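Open day at Vindanbridge

July 2024

I drove over to the Fekon open day in Vindanbridge, 49 miles each way, mostly to see the sorting demo. The parking lot was full by ten, so I left the car behind the feed store and walked.

The tour started with the packing line, which I had seen before. The new part was upstairs, in a room with two big screens. Chukwuemeka Nwachukwu runs the simulation work there, and he spent a good half hour with our group. His team tries everything on a simulated arm before it goes near a real one. The task he showed us was simple — cubes of different colors, a green pad and a yellow pad, and an arm that has to pick up a cube and set it down on the right one.

I asked how many practice runs they had done on that task. He said 137 that week, and that he had thrown out more than half because the pads were placed wrong. A woman behind me asked about soft items like bread rolls. He said they weren't there yet and moved on to the next question.

Lunch was sandwiches in the hallway. I talked with a man from Nwosu who had come up from Hukalthorpe on the early bus, and we compared notes on grippers until they called us back in. The afternoon talk ran long and I left before the end. They plan another open day in December, and I've put my name on the list. 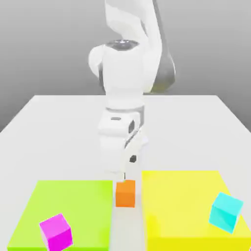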